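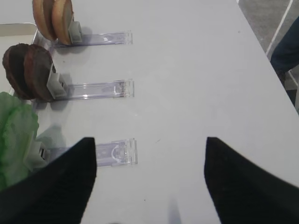
Saturday, August
Notebook entry, M. Vörös

Came in to finish the burger station. Did not finish the burger station. Notes anyway, so that Manikandan can follow what moved and complain about it in the right order.

Layout first, as that took the morning. Buns at the top, patties in the middle, lettuce at the bottom, one clear holder each, all lying parallel with the clips at the left. We argued about this for most of last week. Manikandan wanted the order you would build a burger in, read from the bottom up. I wanted the order you would read a menu in, which has no engineering merit, but I was here first and had the tape measure. The column stands as is until Monday, when I expect to lose.

Spacing is 132 mm, holder to holder. At 98 the buns kept leaning into the patties' business and you could not get a hand in from the side without knocking something over. I also tried a fan arrangement, very handsome, like a hotel breakfast. Nothing lined up with anything and I had to put it all back.

The clips are the Hamell ones, pale gray, three to the set. They were sold to us for holding paperwork upright and they have never held paperwork. The patties go in side by side on edge and stay there with no fuss at all. Whoever made the patties took trouble over the texture, which is rough all over, so they have some bite. Color is a very dark brown. Manikandan calls it "well done." I call it a brownie. Two visitors from the Amville office called it a coaster, and one of them tried to put a cup on it.

Buns are the awkward part. Both halves stand on edge in the one clip, and they are toasted darker at the rim and paler on the cut face, so the clip has to decide which face it believes in. Flat faces together holds best. Flat faces outward looks better and lasts until somebody shuts the door. I have written FLAT IN on the lid of the bun box in marker. It will be ignored.

Lettuce: no progress. It is one crumpled leaf and it has no correct orientation. I flattened it under the Prakport catalog overnight (428 pages, finally useful) and it was back to its old shape before I had the kettle on. I now push it into the clip by the thickest fold I can find and let the rest flop to the left. Manikandan asked how I'd specify that in the setup sheet. I have specified it as "lettuce, in clip."

The clear holders themselves. I like them more than I expected to, apart from being unable to find them. On a white table they nearly vanish, and I have put my elbow on the end of the top one twice. The little molded bits at the right tip make a decent stop to line up against, so I've been setting that end first and letting the clip end land where it lands. Proposal: a pencil tick on the table at each tip. Counter-proposal from M.C., received by phone: gray tape. Counter-counter-proposal: the table is scuffed enough already and the last lot of tape left a residue that took me 60 minutes and most of a bottle of something from Juhász to shift. Pencil.

Table was wiped down before layout. There are still a few gray specks that don't come off. I have tried a cloth, a thumbnail and a stern look. Leaving them.

Still open:

- Cheese. The drawing says cheese. There is a bag marked CHEESE in the cupboard and it contains tomatoes. Roughly half a day lost to this so far if you count the discussion.
- Where the finished burger goes. We have three tidy places for things to come from and no place for them to end up. A plate was mentioned. I did not write down who was going to bring it, which I now regret.
- Whether the buns should move to the bottom, see above. Please bring reasons this time.
- A fourth holder, if the cheese is ever located. There is room below the lettuce if the whole column shifts up by one, and then every pencil tick is wrong. I'd like to hold off on the ticks until the cheese question is settled. So, no ticks.

Spare leaf is in the top drawer, under the catalog. I'm giving it until Tuesday.

M.V.

Added later, different pen: Tomatoes are also missing one. Moved the kettle. M. Chowdary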